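Imprimir este mensaje | Enviar por correo electrónico
Buscar en el archivo de la lista: Buscar Búsqueda avanzada

Asunto: Re: [automatizacion-planta] ¿Qué hace ahora la gente de preparación?
De: Devendra Dhillon

Hola a todos:

Contesto a Ashok por la lista y no en privado, que varios me habéis escrito con la misma pregunta y así me ahorro repetirme.

Ashok Sandhu escribió:

> Buenas. En Bajpai nos han presentado el plan para meter
> brazos en la zona de preparación de pedidos. Somos 25
> personas entre los dos turnos. La dirección dice que no
> sobra nadie, pero tampoco explica qué va a hacer cada uno.
> Devendra, vosotros en Lekura lleváis ya un tiempo con esto.
> ¿Qué hace ahora la gente que antes preparaba a mano?
> ¿Hubo formación de verdad o un par de charlas? ¿Y es cierto
> que ahora os pasáis el día delante de una pantalla?
> Gracias por adelantado.
> Ashok

Pues mira, Ashok, voy por partes, aunque te aviso de que me enrollo.

Los brazos entraron en Lekura en marzo, tres células, todas en la línea de piezas pequeñas. Yo llevaba años ahí, cogiendo de la caja y poniendo en la bandeja, de la caja a la bandeja, y a las dos de la tarde tenía la muñeca que no podía ni abrir un bote. Eso se ha acabado y no lo echo de menos nada. Lo digo lo primero porque en esta lista a veces parece que antes vivíamos en un balneario (y no, mi fisio puede dar fe).

Lo que ha cambiado es otra cosa. De las personas que estábamos en esa línea, seis pasamos a lo que aquí llaman "puesta a punto de tareas". El nombre se lo inventó alguien de oficinas y todavía nos hace gracia. En la práctica es esto: cuando entra una referencia nueva, o cambian la bandeja, o al cliente le da por pedir otro orden de colocación, primero lo montamos en el simulador. Usamos Terar, que no es lo más bonito del mundo pero va fino si no le cargas demasiadas piezas a la vez. Ahí colocas los objetos, mueves el brazo, pruebas por dónde entrar, qué pasa si la pieza de al lado estorba, si la pinza cierra bien o se lleva por delante lo que no debe. Cuando sale repetido y limpio se pasa a la célula, y ahí siempre, SIEMPRE, hay algo que no cuadra y toca bajar a mirarlo.

O sea que sí, pantalla hay. ¿Todo el día? No. Yo diría que las mañanas casi enteras y luego por la tarde estoy de pie en la línea, atendiendo paradas y cambiando bandejas. A mí me gusta el reparto. A un compañero mío no le gusta ni pizca y pidió volver a expediciones, y se lo dieron a la primera, todo hay que decirlo.

Sobre la formación: nos la dio Pumavum, que son los que instalaron las células. La parte de seguridad estuvo muy bien, con la célula delante y parando para preguntar lo que hiciera falta. La del simulador fue floja. Nos pasaron un manual en inglés y unos ejercicios con cubos, y ale, a practicar. ¡Cubos! Nosotros, que trabajamos con tornillería y juntas de goma. Al principio protesté bastante (quien me conozca se lo imagina), pero reconozco que para cogerle el aire a la cámara sirve mucho. El punto de vista va pegado a la muñeca del brazo y la mesa se te tuerce, las cosas cercanas casi no las ves, y tu cabeza tarda unos días en entender dónde está cada cosa. Los que jugaban a videojuegos lo pillaron enseguida, los demás con paciencia. Seguimos usando esos ejercicios con los que entran nuevos.
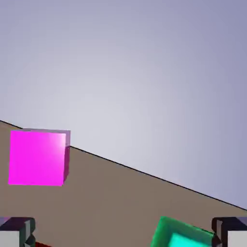
Ejercicio de cubos en el simulador, con la pinza abierta y el cubo magenta al fondo a la izquierda.

Fíjate en el verde, junto al dedo derecho, que apenas asoma por abajo. Con ese tipo de vista es con la que más se atasca la gente, por la manía de ir a por lo que se ve entero y olvidarse de lo que tienes pegado a la pinza. En la línea real, un descuido así es una bandeja al suelo, y recoger juntas de goma de debajo de una célula a las seis de la mañana no se lo deseo a nadie.

Y ahora lo que yo pediría en Bajpai antes de firmar nada, que creo que es lo que te interesa de verdad:

- Que el puesto nuevo tenga categoría por escrito. Nosotros estuvimos meses haciendo un trabajo con la nómina del otro y costó arreglarlo. El complemento llegó, pero sin atrasos.

- Horas de práctica dentro del turno. Aquí la primera tanda se hizo a ratos sueltos, con el encargado mirando el reloj, y así no aprende nadie.

- Saber quién puede parar la célula y que pararla no cuente en contra de nadie. Al principio había una tabla de paradas por operario colgada junto a los vestuarios. Imagínate el ambiente - la gente dejaba pasar cosas que no tenía que dejar pasar. La quitaron después de mucho insistir.

- Y que os enseñen los números de verdad. A nosotros nos hablaron de 1000 piezas por turno y célula, y eso sale con una referencia fácil y sin cambios. Con el pedido revuelto, ni de lejos. Si os fijan los objetivos con la cifra del folleto, luego la diferencia la ponéis vosotros a mano y corriendo.

De lo de que "no sobra nadie": en Lekura no hubo despidos, pero tampoco se cubrieron las jubilaciones de la línea. Eso también es una manera de que sobre gente, aunque nadie lo llame así. Preguntadlo directamente y que conste en acta.

Si queréis venir unos cuantos a verlo, lo hablo con mi encargada, que es bastante abierta para estas cosas. Mejor por la tarde, a partir de las cuatro, que ya hemos pasado los cambios de bandeja y se puede charlar sin gritar. Y traed calzado de seguridad, que el de visitas nuestro es todo de la talla 45 y vais a parecer payasos.

Ah, Ashok, lo del manual traducido: tengo una versión en castellano que hicimos entre varios, con sus erratas y todo. Te la mando por privado esta noche.

Un abrazo,
Devendra

Imprimir este mensaje | Enviar por correo electrónico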